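The Robot Will See Your Toy Box Now

26 Feb 2020
By Tóth

I've been going back and forth for weeks on whether to write about the Umberg two-arm setup, mostly because everybody I talk to already has an opinion on it and they've never stood next to one. Well, I have now, for most of a month, and I think people are mad at it for the wrong reasons.

The complaint I hear over and over is that it's slow. And sure, it's slow! My nephew could clear a table of plastic animals before this thing finished making up its mind about the first one. But speed is the part that gets better on its own. Every one of these kits gets faster with an update or two, and I don't lose sleep over it.

What bugs me is the way it's sold. Umberg rents the pair of arms by the month, and then the sorting software comes from Memelon on a separate plan, and the Memelon plan is counted in picks. You get 1000 picks in the starter bundle. That sounds like a lot until you find out that a miss is a pick too. So if a gripper comes down beside a toy, closes on air and goes back up, you just paid for that. I went through almost 61 in one afternoon on a batch of little animals with skinny legs, and plenty of those were the same few animals over and over (I'm not proud of how loudly I talked to it).

I wrote to support and got a friendly answer saying failed picks "help the system improve." Great, then let the people who own the system pay for them. If I hire somebody to put toys in a bin, I don't pay extra each time they drop one.

Now, the good side, and there is one. Having 2 arms really does matter more than I thought it would. I had used a one-arm kit from Astaletti before this and it always felt like watching somebody do the dishes with a hand in their pocket. With a pair, one arm can be busy at the bin while the other is off dealing with the next toy, and you can lay the table out so they don't get in each other's way. Setup was easy too. I had it going before lunch, and I am not a handy person.

It's also surprisingly gentle. I figured I'd be sweeping up tiny hooves, and I haven't had a single broken leg yet. For anyone running a toy library or a resale shop, where the stuff is light and odd-shaped and no two pieces match, that counts for a lot more than raw speed.

So would I keep renting it? At the current terms, no. I'm sending mine back in April when the deal runs out. If Memelon starts billing only for toys that make it into the bin, I'll sign up again the same day and eat my words about the monthly price, which I also think is too high but could live with. Until then my advice is to ask how a miss gets billed before you ask anything else, and get the answer in writing.

14 comments | 37 shares

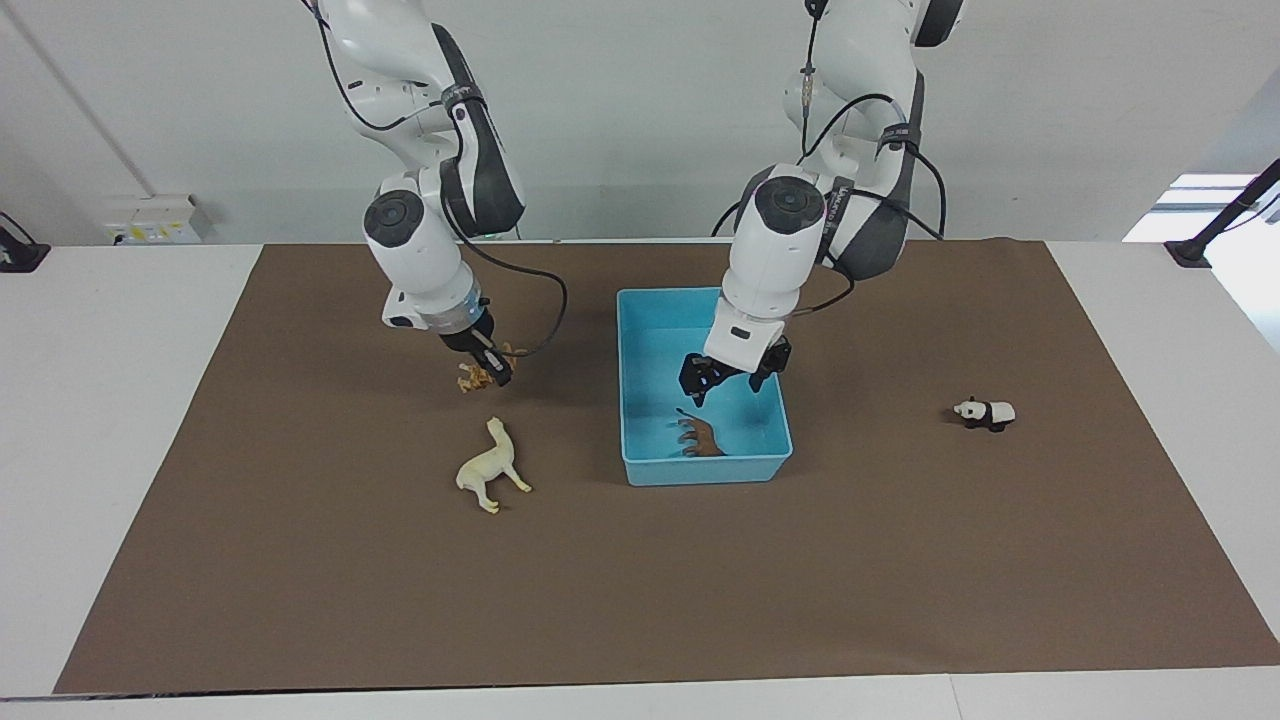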